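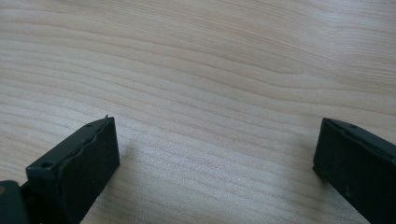 June 13, 2024

Sourdough trials, batch 4. Best crumb yet! I cut the first loaf too early as usual (could not wait) and even so the inside was open and springy, with none of the gummy line along the bottom that spoiled the December loaves.

Starter: the Gurka culture, fed last night with the Plosgate rye and again this morning. It smelled like green apples and yogurt at the second feed. The Sastry culture was slower by a good margin, so I let it go another hour before mixing. I still like its flavor more – sharper, a bit nutty – but it keeps me waiting.

Total dough weight 1,132 grams after mixing, a little under what I'd planned, and most of the difference was stuck to my hands and the bowl. Rested 20 minutes before the salt went in. Three sets of folds, then left alone. By the last set the dough held its shape when I lifted it and it had that lovely wobble.

Nilton Ayala tried the same recipe with all Lidari white flour and got more height. His crust is paler than mine and he wants to push the oven harder at the end. I told him to leave the lid on longer first and see. We should not change both in one bake or we won't know what did it.

Next to the sink there is a jar marked "old rye, do not toss." Please do not toss it. I want to try it in crackers.

Table and shaping

Less flour under the dough this time. I used to bury it in flour and then wonder why the seam wouldn't close. A light dusting and a wet scraper did the job, and the rounds tightened up on the second pull.

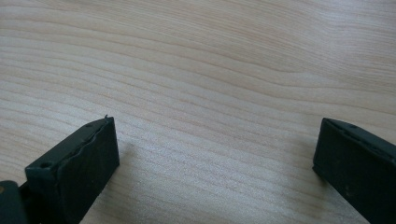 For batch 5

Same water, same salt. Swap a fifth of the white for whole wheat and see if the Sastry culture perks up.
Score deeper on one side only. The ear on loaf two was gorgeous and I'd love to get it again on purpose.
Write down the dough temperature! I forgot again.
Ask Nilton for the end of his loaf before he makes toast of it all.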